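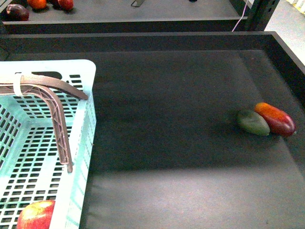
**Figure 3.** Fruit sorting with the Norlow gripper, head camera view.

### 4.2 Collecting demonstrations

We taught the sorting task entirely by remote control, and the operators took to it faster than we had dared hope! Each of our two operators, Ryota Maruyama and Genji Nakajima, recorded 60 practice runs before any data was kept. The hard part was the basket. Its rim stands between the fingers and the fruit, so an operator has to learn how far to reach over it before closing on something like the red apple in Figure 3, down at the bottom against the slotted wall. Fruit on the flat floor of the black bin was much easier to approach, although two pieces touching each other (also in Figure 3) still called for a patient hand.

We then recorded 2,000 demonstrations on the Kurum control station and kept every one in which the operator finished the task, including those with a fumbled first grasp. We are especially excited about these fumbles. A policy trained with them finished 78 percent of its test runs, and many of its recoveries look a lot like Maruyama's own: back off, lift a little, try again from the side.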